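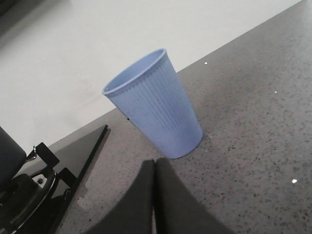 The Blue Cup Stays Out

A plastic tumbler, a speckled worktop and the case for owning fewer things to drink from

Every kitchen has one. Pale blue, ribbed down the sides, thick rounded lip, wider at the top than the bottom. Came from a picnic set or a holiday let or the back of somebody's caravan. Not the best cup in the house. The one that gets used.

I started thinking about plastic cups in July, which is when you do. Windows open, squash on the side, every glass we own either in the dishwasher or out on the back step with a wasp in it. The good tumblers stayed in the cupboard. The blue plastic one went round and round, sink to counter to hand to sink. By four in the afternoon it had been water, milk, water again, paint water (briefly) and somewhere to stand a toothbrush.

So I emptied the cupboards. All of them, onto the worktop, before lunch. Big mistake, no room left to make lunch.

What was in there

Wine glasses, three sorts, none a full set. Mugs from jobs I no longer have. A pair of pint glasses I'd rather not discuss. Then the plastics, which had a shelf to themselves and had plainly been breeding. Lids with no cups. Beakers with cartoon faces rubbed down to one eye. A stack of Likton picnic tumblers jammed so tight inside each other that I gave up and ran the hot tap on them. Do the opposite, by the way. Cold water in the top one, warm round the outside of the bottom one, then twist. Worked on the second go.

Hot water, I mean warm. Cheap plastic goes a funny shape if you get carried away.

Why ribs

A smooth plastic cup is a horrible thing with wet hands. Children drop it, I drop it. Fine upright ribs give your fingers something to sit against, and they hide scratches too, for a good long while. Under a kitchen light a smooth cup shows every fork it ever shared a drawer with. A ribbed one just looks like itself.

The downside is dirt. Little dark flecks get down between the ribs and stay there through wash after wash, and you stop seeing them until you've got a guest. Sponge won't shift them. What does, in order of effort: an old toothbrush and washing up liquid, working up and down along the ribs and never across. Then a paste of bicarb and a drop of water, left on for 14 minutes, which is how long I forgot about it. Then a soak in a bowl with a denture tablet. If a mark is still there after that it's in the plastic and it lives with you now.

Inside is easier if the wall is smooth, so check before you buy. Some makers rib both sides. Avoid. You will never get the milk out.

The lip

Nobody shops for a lip. You should. A thin cut edge on a plastic cup feels sharp even when it isnt, and it splits first, always, a little line running down from the top. A rolled edge is stiffer and kinder to drink from. It also gives you something to hook a finger under when you're carrying four at once. Run your thumb all the way round in the shop. If there's a ridge where the mould met, put it back.

I tried three for this piece, a fortnight each. The Grekik stacker: nice weight, dreadful lip. The Soriano garden beaker: lovely colour, too tall, went over every time the cat walked past. The Rilden ribbed tumbler: dull, steady, survived the patio. I bought more of the last one. It isn't exciting. It's a cup.

Where it lives

This is the bit I'd got wrong for years. Cups in daily use were in a cupboard over the kettle, behind the good glasses, up where short people can't get at them. So short people climbed. Or they asked, all day, every day, from the next room.

Now a few stand out on the counter by the tap and everything else is put away. The counter had to be cleared first, mind. Toaster moved along. Post moved to the hall, where it has formed a new pile. One patch of bare worktop the size of a tea tray and that is the drinks spot, full stop.

Grey speckled counters are made for this. They're also liars. Black flecks, white flecks, grey flecks, you could lose a whole slice of burnt toast on one. Salt, sugar, bits of eggshell, all of it vanishes. We had a composite top put in thinking it would be less work, and it is less work to look at, which isn't the same thing as clean. Wipe with your hand flat first. Your palm finds what your eye doesn't. Then a damp cloth, then dry, because water dries chalky here and leaves rings.

Light from one side helps. Get down level with the surface in the morning and look along it towards the window. Grim, but useful.

Numbers, if you want them

Our replacement tumblers were 90p each. The glasses they stood in for were a good deal more and we were breaking one a month. I kept a tally on the fridge door and stopped when it got depressing.

A friend who does school catering reckons a decent hard plastic beaker should see 2,000 washes before it goes cloudy. Mine get there faster, I think, because I put them on the bottom rack next to the element. Top rack. Upside down. Tilted slightly so the base doesn't hold a puddle, which then goes down your sleeve at the unloading stage.

What I threw out

All lids. Anything cracked. Anything sticky after washing, which means the plastic is breaking down and no amount of scrubbing will bring it back. The one-eyed cartoon beakers went to the shed for paintbrushes and seed labels. The good glasses stayed, in a cupboard I can now open without putting my other hand up to catch something.

The shelf where the plastics used to be is empty apart from a jar of lentils. I expect it will fill up again by Christmas. The blue cup is next to the tap, needs a rinse.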